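About us
Karnby Crockery Hire and Wash

Who we are

Karnby hires out plates, bowls, glasses and cutlery, and washes them when they come back. We work from two sheds: the main one in Pickering, where the stock lives and most of the washing gets done, and a smaller one at Ledstead for the weekend trucks. There are 27 of us on the payroll. If you have eaten a sit-down meal in a hall, a marquee or a footy clubroom in this part of the country, there is a fair chance you have eaten it off something we racked.

The work is not complicated. Crates come in dirty, get scraped, go through the wash, get racked, dried, checked for chips, stacked and wrapped. The checking and stacking take up most of a person's day, and they are where sore wrists come from. A good racker can tell a cracked plate by the sound it makes against its neighbour. A tired one can't, and by the end of a December shift everybody is tired.

What we do and don't believe about robots

People ask about this more than anything else now, so it has its own section.

Over the past few years we have sat through a lot of sales talks. Most had the same slide in them somewhere, the one with a smiling worker holding a tablet. We would ask what the worker had been doing before the tablet, and what they were paid then and now, and the talk would move along to throughput. One outfit offered us a line that could handle any round white plate of a single size. We carry 1004 separate stock items. Some are round and some are white.

So we are not easy customers. We did agree to a trial, which goes by the name Vureneo, and it is still going. It deals with one part of the job, moving plates and dishes between a drying rack and a stack, using two arms on a bench. We chose that part because our rackers told us it was the one they would miss least. We asked them before we asked any supplier, and we'd suggest other firms do it in that order.
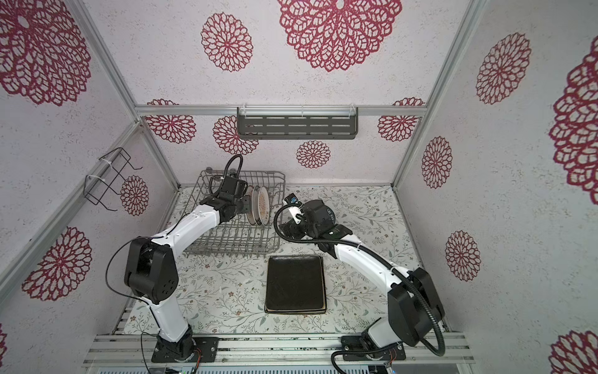
The Vureneo bench: plates in the rack, square dark plates stacked in front.

Our view so far is mixed. The arms are patient, we'll give them that. They are also slow. An experienced racker can clear a basket while the bench is still making up its mind about the first plate. Square pieces and round pieces are different problems to it, and so are rims that are a bit worn, and a fair bit of our stock is a bit worn. The supplier tells us it is improving. It probably is – but we have been told that about a lot of things, including the forklift.

Nor does it listen. It does not hear a crack. Every piece the bench handles still goes past a person before it is wrapped, and we have no plans to change that. If you hire from us, the plate in front of your guest has been looked at by somebody with eyes and an opinion.

What has changed for our people

Less than the brochures said, and more than we expected in some places.

Four of our rackers now spend part of their week on the bench. They load it, clear it, stop it when it gets something wrong and write down what happened. At the start we treated this as a bit extra on top of the normal job. They told us, fairly bluntly, that minding a machine is its own kind of tiring. You are standing still, you are waiting, and you can't drift off. We now count it as skilled work and pay a loading for it. Stints at the bench are kept short and people swap out.

Some have enjoyed it. Others tried it and asked to go back to the wash floor, where there is a radio and somebody to talk to. Both are fine by us. Bench work is optional and saying no does not go on anyone's record.

The other change is harder to put a figure on. When a machine turns up in a shed, people start reading things into it. A roster change that would once have been grumbled about over lunch gets taken as a sign. We did not handle that well in the first couple of months. We had said there would be no job losses from the trial, but we said it once, in a meeting, and half the floor was on the road with the trucks. It is now in writing, it is pinned up in both sheds, and it covers hours as well as positions. An arm is no use to a casual who keeps the job and loses the shifts.

What we will not do

We will not put cameras over the wash floor to time people. A supplier has offered and we said no.

We will not use what the bench does as a yardstick for what a person should do, in either direction.

We will not sign anything that stops our own staff from switching a machine off.

Will we keep it?

We don't know yet. When the trial ends, the rackers vote first and the owners decide second, and if the two don't match the owners have to explain themselves in the lunchroom. It may earn a spot doing the dull end of the weekday work. It may go back on the truck. Nobody's wages have been budgeted against it either way.

Working with us

We take on casual rackers and drivers ahead of the busy season at both Pickering and Ledstead. No experience is needed for racking, and we supply gloves and decent mats to stand on. Ask us anything you like about the bench when you come in. The people who work it will show you around, and they have been told they can say what they think of it.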